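This site uses cookies to remember your language and display settings. Accept | Manage preferences

# Gudora Speaker Series Archive: Data Card

Maintained by the Purnell Leadership Library, Eynon campus

## Summary

The Gudora Speaker Series Archive holds transcripts, audience questions and program notes from public talks on leadership, work and career development. The collection contains 430 records. It is provided for teaching, independent study and noncommercial research.

The first release was issued on May 25, 2019. Corrections are applied to the current release and are listed in the change log supplied with the download.

## Contents

Each record corresponds to one talk or one panel session and includes the following fields:

- `record_id`: a permanent identifier, never reused
- `title`: the title as printed in the program
- `speaker_role`: the role held by the speaker at the time of the talk
- `theme`: one primary theme, taken from the controlled list
- `transcript`: the edited text of the talk
- `audience_questions`: questions from the floor, with names removed
- `book_reference`: the book under discussion, where the event was linked to a publication

Nearly 400 records have a complete transcript. The remainder carry program notes only, and their `transcript` field is left blank. Users who need full text should filter on this field before beginning work.

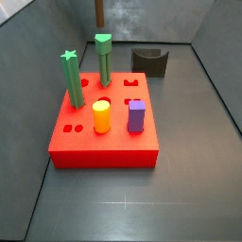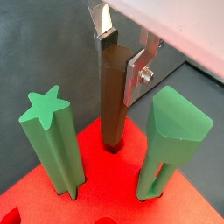
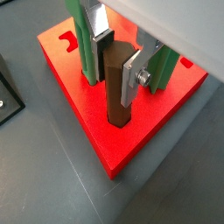
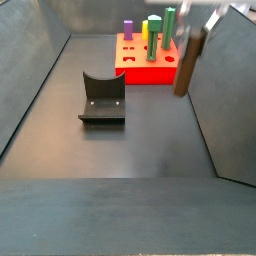

## Preparation of Transcripts

Recordings were transcribed in full and then edited by 2 readers working separately. Differences between the two versions were settled by the series editor, Lowri Vaughan. Repeated words and false starts were removed. Remarks made before the formal introduction and after the close of questions were not transcribed.

Themes were assigned from the Tromen list, version 3, which covers subjects such as mentoring, career change, negotiation, delegation and returning to work. Panel sessions often touch on several of these. In such cases the theme given the most time was recorded.

## Recommended Uses

The archive is suited to course reading, the study of public speaking, and comparison of how career advice is presented to different audiences. It may also be used to test search and indexing tools.

It should not be used to assess individual speakers or to draw conclusions about the organizations that employed them. Opinions expressed in the talks are those of the speakers.

## Known Limitations

Speakers were invited by the Library, and senior managers are represented more heavily than people early in their careers. Most talks were given in English. Questions submitted on paper were kept only when they were read aloud, and older records may have none.

Dates in the February sessions were entered from the printed program and do not reflect late changes to the schedule.

## Access and Citation

Files are supplied as plain text and CSV. Please cite the archive by its full name and include the release number. Requests for corrections should quote the `record_id` and be addressed to Danylo Bilyk, Data Services, Purnell Leadership Library.

Speakers may ask for a record to be withdrawn at any time. Withdrawn identifiers remain in the index with the status `closed`.

Share this page (3) | Comments (2)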